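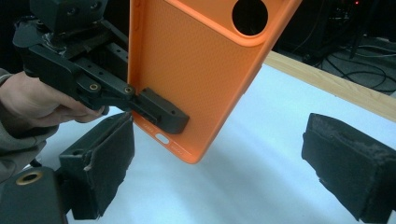

Grip, rim and cutout

Phone cases are judged by colour in the shop and by edges at home. The orange one has a raised, slightly glossy rim round a matte back panel with a fine, dense texture. A large circular opening serves the camera, and a small oval slot sits just inside the lower rim.

Ermelinda Cardoso handled 11 cases for us at the Wereo workshop in Prastcombe. Each was fitted and removed 50 times, then wiped with a damp cloth. She checks the corners first, where a poor fit tends to show as a gap between case and phone.

Textured backs collect lint. Justinas Paju cleans his with a soft toothbrush and washing-up liquid, working outwards to the rim.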